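Wusness Boards > Off Topic > Stories
Thread: The housemate who kept signing us up for things
Replies: 20

bracket_fungus
Prompted by the other thread about friends who are a liability. I shared a four-bedroom place in Rosidley with a man I will refer to as the Applicant. He was not malicious. He filled in forms. Any form left within reach was completed and submitted, usually with the house address and often with one of our names.

Known results over one lease:

1. A regional accordion contest. I was entered in the intermediate class. I do not play the accordion. The entry fee was nonrefundable and had been charged to the house kitty.

2. A trial delivery of pond gravel from Bodin, 1,856 pounds of it, placed across the driveway at 6 a.m. We had no pond. Two cars were behind it.
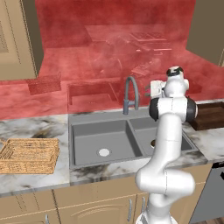 3. The dog show. He registered the neighbor's dog under his own name, having asked the neighbor's son, who was seven. The dog took third in its group. The neighbor found out from the Bedness paper.

4. Jury duty. He tried to volunteer. The clerk explained twice that it does not work that way, then hung up.

He moved out in October and left a forwarding address that belonged to a bowling alley.

tallow
Item 2 does not add up. A bulk bag of gravel runs well over a ton. What unit was he ordering in?

bracket_fungus
It was two bags on one pallet, weight printed on the ticket. I still have the ticket. The driver had a signed form and would not take it back without a restocking charge of $119.

tallow
Fine. Undersized bags, then. I would still have refused it at the curb.

bracket_fungus
I was asleep at the curb stage.

nine_volt
We had one of these. He answered every "bring a guest" invitation on behalf of whoever was in the room. I attended a retirement dinner for a dental hygienist I had never met and was asked to say a few words. I said four.

Kestrel_Lane
Unpopular position: this is fraud and people should stop calling it charming. He used your names and the shared money. If a stranger did that you would file a report.

bracket_fungus
He paid back the kitty, all $79 of it, in two installments. The accordion people were decent about it too.

Kestrel_Lane
Paying it back does not cover the signature.

nine_volt
Disagree on scale. There is a difference between a loan in your name and an accordion contest in your name.

Kestrel_Lane
A difference in amount. Same act.

old_flange
Did you go to the contest?

bracket_fungus
Yes. The fee was gone either way. I borrowed an instrument and scored 20 out of a possible 100. Last place had 18.

old_flange
So you beat somebody who practiced.

tallow
What happened to the gravel? Nobody has asked.

bracket_fungus
Side yard. Took two of us a full afternoon with one wheelbarrow and a snow shovel. The landlord listed it as an improvement when the place went back up for rent.

Kestrel_Lane
And did he ask the landlord first?

bracket_fungus
There was a form for that. He had filled it in.

tallow
Can you post the ticket? I want to see the bag size.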